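I started reading the sodium line on every package in March, after my doctor asked how much salt I ate and I had no answer for her. My guess was that I was fine, as I hardly ever use the shaker.

For the first week I changed nothing and wrote everything down. The highest day came to 2,466 mg. The label on our bread says the daily limit is 2,300, so I was over it without having eaten anything that tasted salty to me.

Most of it came from three places: bread, canned soup and the Lorus crackers I keep in my desk. The soup was the worst. One can of Skemden lentil is listed as 2 servings, and I have never once stopped halfway through a can. I had been reading the number for one serving and eating both.
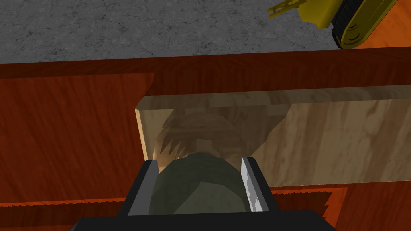

The crackers were easier to deal with. Ticona makes a plain one with less than half the sodium and I stopped noticing the difference after a few days. Bread I left alone. I tried a low-salt loaf from the Zanavis bakery and it went stale on the counter, so I went back to the regular kind and have one slice at breakfast where I used to have two.

Soup I now make on Sunday-type afternoons when there's nothing else going on. Dried lentils, an onion, carrots, a little vinegar at the end. It keeps four days in the fridge and freezes well enough.

After 7 weeks I did another full week of writing things down. The highest day was 2,027 mg, and that one included takeout noodles. I've quit keeping the log now, but I still turn the can over and look for the serving size first.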